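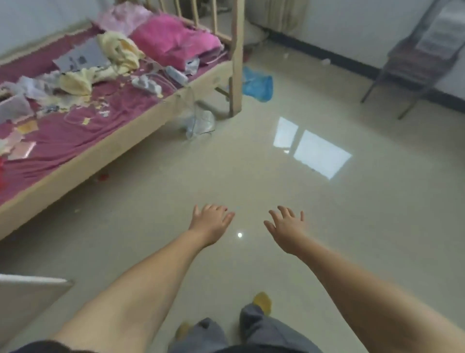
Part 2: Clearing the bed before you strip it

I wrote this for the guest rooms at Từ, but it works for any bed that has turned into a shelf over the week. My own is a plain pine one with a magenta sheet, and by Saturday you can barely find a spot to sit. Give yourself up to 200 seconds for the first pass and don't stop to read anything!

1. Pull the blankets off first. The thick plush one hides things, so shake it over the mattress and fold it on a chair.

2. Unplug the power strip at the wall, then lift it off the sheet. Wind the cord loosely and park it on the desk.

Caution: Never leave a power strip switched on under a blanket or a pile of cloths. They get warm. I'm serious about this one.

3. Pick up the paper. Wrappers and tiny scraps go straight in the trash – anything with writing or printing on it goes in the clear box until you've had a proper look.

4. Gather the loose cloths into one bunch and drop them in the wash with the sheet.

Note: Tâm Hà sorts hers by color first. I don't, and my yellow ones have survived so far (the magenta sheet goes in cold, though).

5. Now do the floor along the side rail and at the foot of the bed. Plastic bags land there, and on glossy tile they slide like crazy if you step on one in slippers. Check for dangling cables while you're bent over.

6. Strip the sheet from the headboard end and roll it toward you, crumbs and all. Part 3 covers turning the mattress.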